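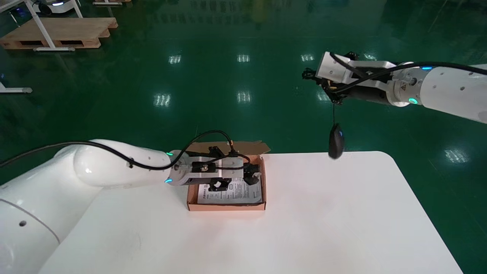
Draswood Baking Circle
Minutes of the General Meeting held 3 Jan 2017

Milan Mulder presided and called the meeting to order once a quorum was confirmed. The minutes of the previous meeting were approved with one correction: the pie crust demonstration was led by Mrs. Żak and should be credited to her.

## 1. Holiday dessert table

The chair reported that the holiday dessert table at Vevdale Hall brought in $433 after expenses. Pumpkin and pecan pies sold out before noon. The fruitcakes did not, and the remaining loaves were given to the Vevdale senior lunch.

Ms. Halberg asked that cream pies be left off the list next year unless the hall can offer refrigerator space. The chair will write to the hall before a decision is made.

## 2. Recipe booklet

Members reviewed the draft of the recipe booklet. The following points were agreed:

- Butter is to be listed in sticks and tablespoons throughout.
- Oven temperatures are to be given in Fahrenheit only.
- Each contributor may submit up to 3 recipes.
- The sweet potato pie recipe is to be tested again, as two members reported a soft center at the stated baking time.

**Motion** (Halberg, seconded Żak): that 50 copies be printed for the first run. Carried, with 2 opposed. 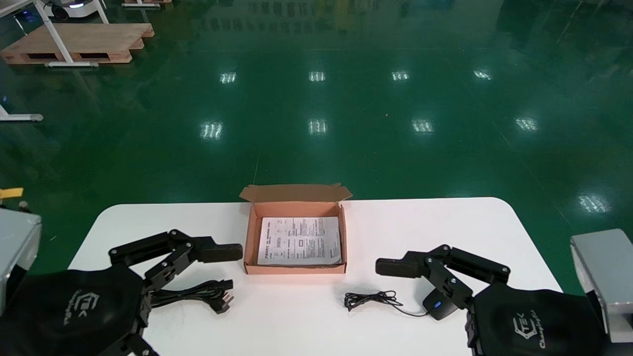
Members opposed to the motion asked that their preference for a spiral binding be recorded. The chair noted that the cost of binding will be brought to the next meeting along with the printer's quote.

## 3. June bake sale

It was agreed that the June sale will feature strawberry shortcake, lemon bars and yeast rolls. Biscuits for the shortcake will be baked on the morning of the sale. Mrs. Żak will prepare the sign-up sheet. All items must carry a label listing nuts, eggs, milk and wheat.

## 4. Other business

A springform pan left at the last meeting remains unclaimed. Members were reminded that dues are payable to the chair.

There being no further business, the meeting was adjourned.

Respectfully submitted,
Recording Secretary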